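# Finally, shipping rules that make sense
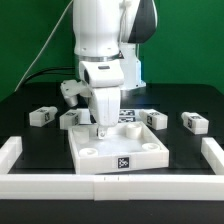
I have been running the little online store for Groltstead for long enough that I should have sorted out our shipping settings ages ago, and this month I did it! Groltstead sells seed packets, plant labels and a few very heavy stone planters, and for years every single order went out under one flat rate. You can guess how that went. Someone ordering a packet of radish seeds paid the same postage as someone ordering a planter that takes two people to lift. My first move was to make the product titles easier to tell apart in the admin list. After that came the real work, the weight classes.

The store software lets you put each product in a shipping class, and then you write rules for the class instead of for the product. I had 886 products to go through. Kirsten MacPherson talked me out of doing it by hand (thank you, Kirsten!) and showed me the bulk export, where you get a spreadsheet with a column called ship_class that is blank by default. Fill it in, save as CSV, upload it again, done. Well, nearly done. My first upload failed on row 30, where a product title had a stray quotation mark in it. The error message does tell you the row number, so read it before you start changing things at random like I did.

I ended up with 3 classes:

- **Letter** – seed packets, gift cards, anything flat
- **Parcel** – labels, twine, hand tools
- **Freight** – planters and the big trellis kits

Mixed carts were the part I was most excited about. There is a setting under Shipping > Rules called "Combine classes," and it gives you a choice between adding the rates together and charging only the highest one. I picked the highest. A person who buys a planter and a packet of beans now sees the freight price and the beans ride along free, which feels so much friendlier at checkout.

Two things to watch for if you try this. Any product with no class falls back to the default rate, and the store doesn't warn you. I found 7 of ours that way, all of them variants. The variants do not pick up the class from the parent product when you import, so they each need their own value in the column. Also, the cart preview keeps old rates until you clear the cache, and I spent a whole evening convinced my freight rule was broken when it was fine.

Vernon Tremblay asked in the comments last time whether you can set a class by delivery zone too. Yes! Make the zone first, then open it and add a rate for each class. I set up Tallcombe as its own zone with free local delivery on Letter and Parcel, and freight at a much lower price, and it took me less time than making a sandwich.

Next I want to try pickup time slots. Océane Carrier has them running on her shop and says the calendar part is a bit fiddly – I'm going to have a go in September, once the bulb orders are out the door.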